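Porkthorpe Robotics Club - Minutes of Project Meeting, Dec 28, 2025
Manipulation subgroup, Room 1012

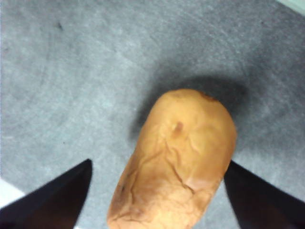
What does the arm have to do to score in the produce event at Tolbridge?

It has to pick up one item from the mat, hold it clear of the surface for the full hold period, and set it down inside the marked bin without dropping it. A second attempt on the same item is allowed, at half points. Items are drawn from a list that the organizers publish ahead of the event, and the potato is on the list for both the junior and open divisions.

1. Previous minutes

The October minutes were accepted with one correction. Item 4 should have read "wrist bracket" and not "wrist camera." The open action on cable strain relief was closed. The open action on spare servo horns was carried forward.

2. Status of the two arms

The club is running two arms. Marty is the older one and remains the practice arm. Jollis is the competition arm and was rebuilt over the fall with the new wrist.

Marty: Shoulder joint has play that can be felt by hand. It does not affect teaching motions at low speed. No repair planned before Tolbridge. Members should not use Marty to tune grip force, as the numbers do not carry over.

Jollis: Wrist rebuild complete. Homing now repeats to the satisfaction of the software group. The controller still drops its connection when the laptop goes to sleep. Sleep is to be disabled on the team laptop before every session and this goes on the startup sheet.

3. Gripping irregular items

Most of the meeting was spent on this item.

The fingers taper to a point. This is good for reaching down beside an item and poor for holding it, given how little surface meets the skin near the tips. The group agreed that the approach height should be lowered so that contact is made farther up the finger.

Centering was discussed at length. If one finger is much closer to the potato than the other at the start of the close, that finger makes contact first and pushes the item across the mat. On a long potato the push also turns it, and the grip then closes on a different width from the one planned. Two fixes were proposed:

a) Add a centering step in software. The wrist camera finds the left and right edges of the item, the arm shifts sideways until the gaps match, and only then do the fingers close.

b) Close slowly and let the item slide until both fingers touch. No vision needed, but it relies on the mat having low friction.

Option (a) was adopted for Jollis. Option (b) stays in the code as a fallback and can be selected from the menu. Several members noted that the gray mat grips more than the old table surface did, which counts against (b).

Wrinkled skin was raised as a separate concern. A potato with creases and cracks gives uneven contact, and an older potato may also be softer than a fresh one. The rules do not state how fresh the items will be. The group will practice on both and keep the results in separate columns.

4. Vision

The edge finder works on contrast between the item and the mat. A tan potato on gray is an easy case. The shadow is the hard part. With a single light overhead and to one side, the shadow joins up with the outline of the potato and the finder sometimes returns an edge that is too wide. The same thing happens with the black fingers, which enter the view from the bottom corners and can be taken for part of the shadow.

Agreed changes:

The area covered by the fingers is to be masked out before edge finding.
The threshold is to be set on color, with brightness as a second check.
Dark spots and blemishes inside the outline are to be ignored. The current code can split one potato into two objects when a crease is dark enough.

A proposal to add a ring light at the wrist was discussed and not adopted. It adds weight and another cable, and the rules on added lighting are unclear. A question will be sent to the organizers.

5. Logging

The run log has reached entry 1916. The file is slow to open and will be archived, with a new log started under the same column headings. Members are reminded to fill in the "reason" column on failed runs. "Dropped" is not a reason. Acceptable entries are: slipped at lift, slipped in transit, rotated on close, missed, software stop.

6. Safety

Eye protection is required inside the taped line whenever motor power is on. This was already the rule - it has not been followed consistently. The emergency stop is to be tested at the start of each session and initialed on the startup sheet.

Produce is not to be left in the parts cabinet between sessions.

7. Travel to Tolbridge

Jollis will travel in the padded case with the wrist removed. The mounting bolts go in a labeled bag taped inside the lid. Marty stays at Porkthorpe. Space in the van is limited, so the practice mat will be rolled and not folded, to avoid a crease under the pick area.

8. Actions

Software group: centering step, finger mask, and color threshold, all on Jollis.
Mechanical group: lower approach height, check finger clearance to the mat, order servo horns (carried forward).
Secretary: send lighting question to organizers, archive run log, update startup sheet.
All: bring potatoes of mixed age and shape.

9. Other business

The request to rename the code repository was deferred.

Meeting closed. Next meeting in the same room, date to be posted on the club page.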